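4.2 Holding thin things on edge

The third group of trials concerned flat objects, which we had put off because we suspected they would embarrass us. The grippers were built in a shared workshop in Saarela over one August, to a budget of 300 dollars the pair, and most of the design effort had gone into picking up cups. A cup is forgiving. A sheet on its edge has very little to hold and a great deal of leverage, and it will find any slack in a linkage.

Our linkage had slack. The Kendon version, described in Section 3, ran its pins straight through bare holes in the black arms, and the holes went oval with a speed we found impressive. The Dasasix version puts brass grommets at the main pivots. The pads were left alone, rough edges included, after one author spent an evening sanding a set smooth and made them worse.

Two kinds of hold were used. In the first, one gripper pinches a sheet low down between both pads. In the second, the operator carries a gripper in each hand and takes a square sign by two of its corners. The sign was chosen for its stiffness and convenient size. The pandas are incidental. 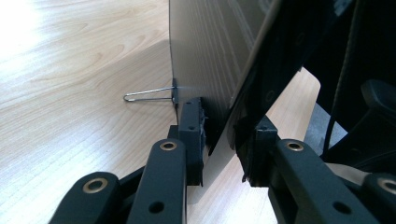
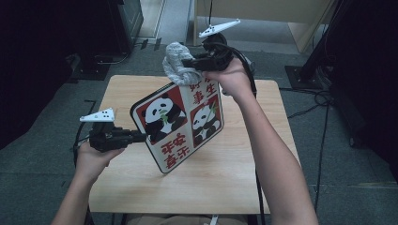
Figure 8. Flat objects at the workshop table. First: a thin gray sheet pinched between the finger pads of one gripper. Second: two grippers holding the panda sign, with a dotted marker plate above each.

Each operator did 31 holds of each kind. We scored a hold as good if the object stayed put for 11 seconds, a limit set by the kitchen timer, whose lower settings no longer work. Single-gripper holds were mostly good. When they failed they failed slowly, the sheet rotating between the pads with great dignity until it lay flat on the table.

Two-gripper holds went wrong for a different reason, namely the operator. Two hands that disagree by a few millimeters will twist a stiff board, and the board then picks the weaker grip and leaves through it. Practice helped more than any change to the hardware - a finding we would have preferred to make before changing the hardware. Adding a soft layer at one corner made the hold easier to start and no easier to keep.

We also tried the Arnine spring, which closes the jaws harder. It cured the rotation and left dents in everything softer than the table, so it went back in the drawer.

Comments (3)

pinion_dave: What size pins are you running in the grommets? Mine rattle.

Narendra Jaiswal: Had the same twisting trouble with picture frames. Ended up letting one hand lead and keeping the other grip a bit looser. Not elegant but the glass survived.

tolliver: please fix the timer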